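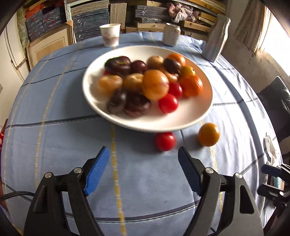
Photo: Flynn Bright / Hanton Gripper Lab

About Us

Hanton is a small test lab that compares grippers. People send us jaws, finger pads, wrist cameras and controllers, and we try them on things that squash, roll or bruise. Then we write down what we found and publish it, good or bad.

We love tomatoes. They come in every size, the skins are slick, and a pad that squeezes a little too hard leaves a mark you can find with your thumb the next day. A heaped plate is a much tougher test than a single tomato sitting out by itself, so we do both! Blue textured pads have been on our hand-held gripper a lot this year, and we're still arguing (happily) over how coarse the texture ought to be.

Most of our comparisons start by hand. You learn so much about a linkage by holding it – where it binds, how wide it really opens, whether you can see past the jaws to the thing you're after. Once a set of fingers has done 1000 picks by hand it moves over to one of our 2 arms, Bono or Pretis, and runs the same list again. The longest list so far had 1109 picks on it and took most of October.

Flynn Bright started the lab and still does a good share of the picking. Our controller work is shared with the team at Abugri, who write the grip force code and are very patient with our bug reports.

Students and hobby builders are welcome to send parts too. Please include the screws, a drawing with the mounting holes marked, and a note on how much force you think your fingers can take. We'll send back everything we measured, along with whatever is left of the pads.

Page last updated 3 July 2022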